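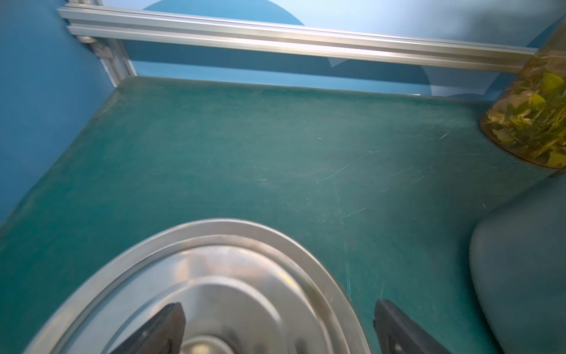

Jawad Mirani wrote back that a rowing place only counts as a place if the rower is still in the boat in April, and that most of our first draft had counted the wrong thing. He was right about the draft. We had been adding up how many students joined the rowing club at Prilgate in the fall and treating that as the measure of a healthy sport. We changed the question after his note. This report is about who stays, who leaves, and what the early morning schedule has to do with it.

Background

Prilgate has had a rowing club since 1872. It is a club sport, so there are no athletic scholarships and no recruited athletes. Students pay dues each semester and the college pays for the boathouse and part of the coaching. Practice is on the river at 5:30 a.m. on weekdays, with a longer session on Saturday. The team also uses the indoor rowing machines in the field house from December until the ice is out.

Novices are students who have never rowed before college. They make up most of each fall intake and most of the losses.

What we did

We got the sign-in sheets for last season from the club. They list 216 students who came to at least one practice. We took out the returning rowers and the people who came only to the open house day, which left 122 novices. For each one we marked the last week they signed in.

We then sent a short survey to all 122. It asked how far they lived from the boathouse, how they got there, whether they had a class before 10 a.m., what other commitments they had, and, if they had quit, the main reason. They could pick one reason from a list or write their own. We also interviewed four novices who stayed and five who left. Interviews were done in the library and took less than half an hour each.

One problem with the sheets is that they stop for nine days in November. The clipboard was left at an away race. We treated anyone who signed in before and after the gap as present the whole time.

Results

Of the 122 novices, 31 were still signing in during the last week of April. The losses did not come at a steady rate. There were two large drops, one in the third week of the fall semester and one right after winter break.

The first drop lines up with the end of the free trial period, when dues are charged. We expected cost to be the top reason given for quitting that week. It came second. The top reason was getting to the boathouse. The campus shuttle starts at 6:15, so anyone without a car or a bike has to walk or find a ride in the dark. Students in the two dorms nearest the river stayed at a much higher rate than students in Rikden Hall, on the far side of campus.

The second drop is harder to explain. Some of the students who left after break wrote that they did not like the machines. One said she had joined to be outdoors and had not been on the water for six weeks. Others had changed their class schedules and never told the coach. Two had moved to intramural volleyball, where games are in the evening.

Early classes mattered less than we thought they would. Students with a class before 10 a.m. stayed slightly more often than students without one. Two of the interviewees said they were already up, so practice did not cost them much.

Rides

In the spring the club tried a shared ride list on Pludovum, the scheduling site the college uses for room bookings. Drivers post open seats the night before and riders claim them. It was used a lot in the first two weeks and then hardly at all. The drivers we talked to said riders canceled late, and the site does not send a message when that happens. A group chat the novices called Ding worked better, but only people who had been added to it knew it existed. Several Rikden residents had not heard of it.

Limits

The survey went out after the season, so people who left in September were remembering back seven months. Fewer of them answered than people who stayed. We only have one season, and the river was closed for high water for part of March. We can't say if that pushed anyone out.

Recommendations

Ask student transportation to run one shuttle at 5:10 on practice days for the first six weeks of fall.

Add every novice to the ride chat on the day they sign up.

Move one indoor session a week to the evening between January and the first day on the water.

Keep the sign-in sheets in the boathouse and use a second copy for away races.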